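3.2 Tagesdecke auflegen (gesteppt, bedruckt)

Voraussetzung: Matratze und Spannlaken nach Abschnitt 3.1 vorbereitet.

1. Decke mit der bedruckten Seite nach oben auf das Bett legen.
2. Leserichtung der Schriftzeichen prüfen - das Zeichen 福 muss vom Fußende aus aufrecht stehen.
3. Überhang an beiden Längsseiten angleichen.

Achtung: Nicht an den Steppnähten ziehen. 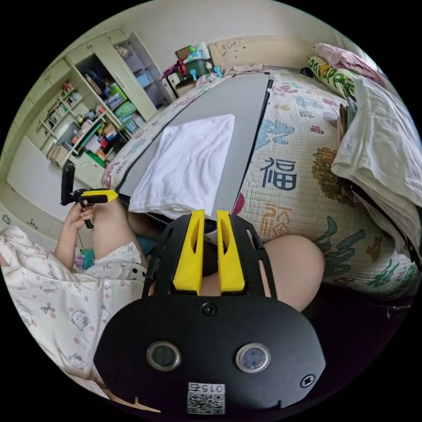 4. Falten von der Mitte zu den Kanten ausstreichen.

Hinweis: Bügeln nur von links, ohne Dampf.

Zuletzt aktualisiert: Mai
3 Kommentare
© Trenero - Kontakt - Nach oben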